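Member Board > Front Desk and Client Policy > Deposits on color appointments: request for comment

Posted by J_Weerasinghe_Bellero

Colleagues,

The Bellero salons are reviewing the policy on missed and late-canceled appointments, and I have been asked to collect the views of other members before a draft goes to our stylists in January. We operate nine chairs across two locations. At present a client who misses an appointment receives a courtesy call and a note in the file. A second missed appointment means that the client must prepay for the next one. No deposit is taken at the time of first booking.

The proposal is to require a deposit of one quarter of the service price for any color, lightening or smoothing service, taken by card when the appointment is made. The deposit would be applied to the final bill. It would be returned in full if the client cancels at least 24 hours ahead and kept if the client does not. Haircuts, blowouts and fringe trims would be exempt.

From the last full year, we have the following. There were 2,141 color appointments on the books. Of these, 12 percent were missed or were canceled on the day. The figure for haircuts was lower and is of less concern, as a haircut slot can usually be filled from the walk-in list. 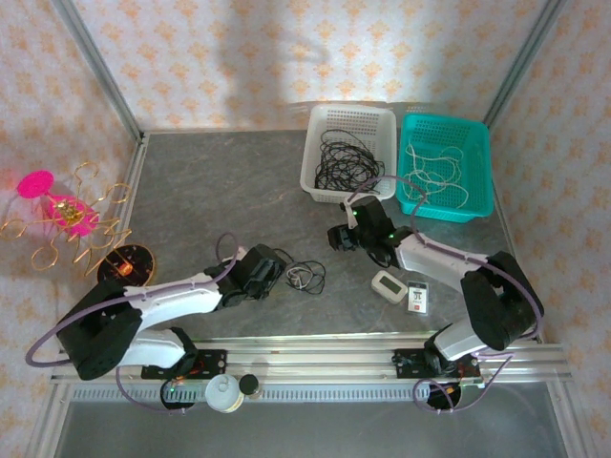
The stylists are divided. Those on commission favor the deposit, as a lost three-hour color appointment is most of a day's pay. Those who have long-standing clients are concerned that the deposit will be taken as an insult by people who have never missed a visit. I would be grateful for comments on three matters in particular: whether existing clients should be exempt, whether the stylist should receive part of a kept deposit, and how the policy should be worded on the booking page.

Janaka Weerasinghe
Bellero

Reply posted by NgaVi_frontdesk

Thank you for setting this out. Our salon introduced a deposit two years ago, and I was responsible for writing the policy and for training the reception team to explain it.

On the first matter, I would advise against an exemption for existing clients. We began with one. Within a short time the reception team was being asked to decide who counted as existing. Did a client who came once for a haircut three years ago qualify? Did the daughter of a regular client? Each stylist had a different answer, and the receptionist was left to defend whichever answer had been given that day. We removed the exemption and sent a short letter to every client on file. Two clients wrote back to object. Both still come to us.

On the second matter, we pay the stylist half of any kept deposit. It appears as a separate line on the pay statement.

On wording, please state the hour by which a client must cancel. "24 hours' notice" caused many disputes over appointments booked for a Tuesday when the salon is closed on Monday. Our page now reads: "Please cancel by the same time on the day before your visit. Messages left when we are closed are accepted and are dated by the time they are received."

Nga Vi

Reply posted by E_Nina

I must register a different view. I have managed a salon for many years without deposits, and I do not believe that the figure quoted in the opening post supports the conclusion.

The 12 percent combines two very different things. A client who does not appear and does not call has treated the stylist poorly. A client who calls at 8 a.m. to say that a child is ill has behaved correctly and should not lose money. Before any charge is introduced, I would ask Bellero to separate the two. When we did so, most of the losses proved to be same-day cancellations with a stated reason, and a good number of those slots were filled by lunchtime.

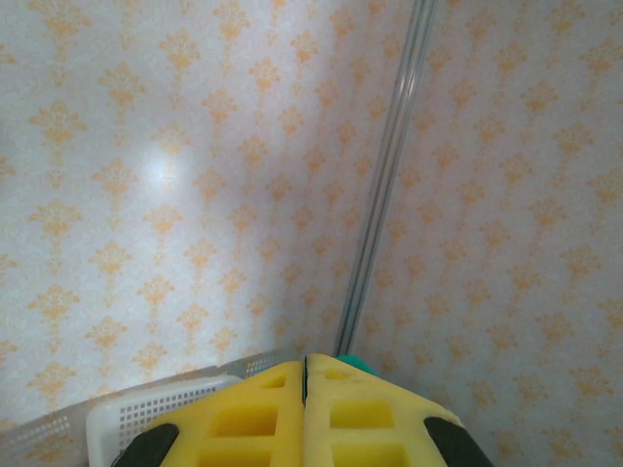
I would also ask when reminders are sent. If the first reminder goes out on the evening before the visit, then the cancellation window has already closed for anyone booked in the morning. The client learns of the conflict and the penalty in the same message. We moved our reminder to three days ahead, with a second on the day before, and the matter became manageable. The cost to us was nothing beyond the text messages.

A deposit is also a barrier for younger clients and for anyone who does not hold a credit card. That should be weighed.

Edith Nina

Reply posted by J_Weerasinghe_Bellero

Ms. Nina, the point is a fair one. I have gone back to the records and regret to say that our present system files both under a single heading, so they cannot be separated for last year. I have asked both front desks to record them separately from this week.

Reminders at present are sent 24 hours ahead. I accept that this is too late.

Ms. Vi, may I ask whether the deposit is taken by your booking software or by hand? We are on Hosach, and the deposit feature is switched off.

Reply posted by NgaVi_frontdesk

By the software. We are also on Hosach. The setting is found under services and must be switched on for each service individually. I would recommend that one person make the change for the whole menu in one sitting, and that a second person check it against the printed price list. We missed one item (root touch-up with gloss) and did not discover it for a month.

Please also note that a refund to a card may take several working days to reach the client. State this on the page, or reception will be answering the question daily.

Reply posted by K_Selvanayagam

I write as a self-employed colorist who rents a chair. Much of this discussion assumes that the salon holds the deposit. Where stylists rent, the deposit should be held by the person who will perform the service, and the salon's page should say so. I have seen a case in which a salon kept a deposit for a client who had missed an appointment with a renter, and the renter received no part of it. That renter has since moved elsewhere.

I take a flat amount in place of a percentage. Color prices change once I have seen the hair in person, and a percentage of an estimate invites an argument over what the estimate was. A flat amount is printed on my card and is the same for everybody.

With regard to long-standing clients, I agree with Ms. Vi. Mine accepted it without difficulty when I told them in person, in the chair, a full visit before it took effect. I would not have wished them to learn of it from a web page. 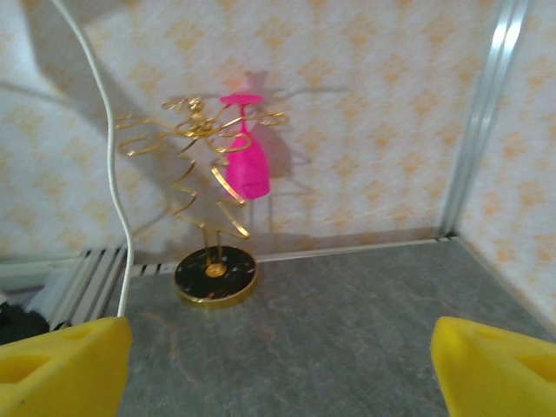
Gold wire rack with a pink wine glass hanging from it.

Kumudini Selvanayagam

Reply posted by JMajumder

I should like to add a note on consultations, which have not been mentioned.

At the Zawadzka salon we require a consultation and a skin test before any first color service. The client visits in person, the test is applied, and the color appointment is then booked. We take the deposit at the end of that visit. Of 1,163 new color clients seen in this way, very few have failed to return, and I attribute this to the conversation more than to the money. The client has met the stylist, has heard a price and has had questions answered.

I would caution members on one matter. If a client reacts to the skin test, the deposit must be returned at once and in full, whatever the hour. The policy should say so in plain words. We also return it when the stylist judges at the consultation that the hair is not in a condition to be lightened.

Where the client is moving from another color line, we ask for the product name. Several have come to us with Melline at home and were not certain of the shade, so we ask them to bring the box.

Jamila Majumder

Reply posted by E_Nina

I have no objection to a deposit taken in person after a consultation. My objection is to a charge placed on a stranger at midnight through a booking page. Ms. Majumder's arrangement appears to me to be the better one, though I recognize that it requires stylists' time that is not billed.

I remain opposed to keeping the deposit of a client who is ill. A salon is a poor place for a person with a fever, and a policy that encourages such a person to attend in order to save the money does harm to the stylist and to the client in the next chair.

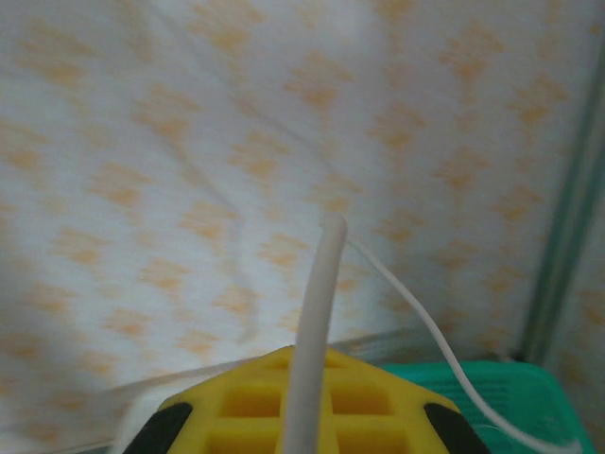 White fabric with a pale orange print.

Reply posted by NgaVi_frontdesk

We permit one transfer. A client who calls on the day, for any reason, may move the deposit to a new appointment within 30 days. If the new appointment is missed as well, the deposit is kept. Reception does not ask for the reason, and no medical note is requested. I believe that this meets much of Ms. Nina's concern.

Reply posted by E_Nina

It meets a good part of it. I would make the period longer.

Reply posted by J_Weerasinghe_Bellero

I am grateful to all who have replied. The draft has been amended as follows and will go to the stylists in this form.

Reminders will be sent three days ahead and again on the day before. This will begin at once, whether or not a deposit is adopted.

The deposit will be a flat amount for all color, lightening and smoothing services. It will apply to every client, and regular clients will be told in person one visit ahead. One transfer will be allowed on the day without a reason being given. It will be returned in full after a reaction to a skin test. Half of any kept deposit will be paid to the stylist.

The amount has not been settled. The period for a transfer is open as well, and I have left both blank in the draft. Members who charge a flat amount and are willing to share the figure may write to me through the board's private messages.

Reply posted by K_Selvanayagam

I have sent you mine, together with the wording from my card. Please amend it as you see fit.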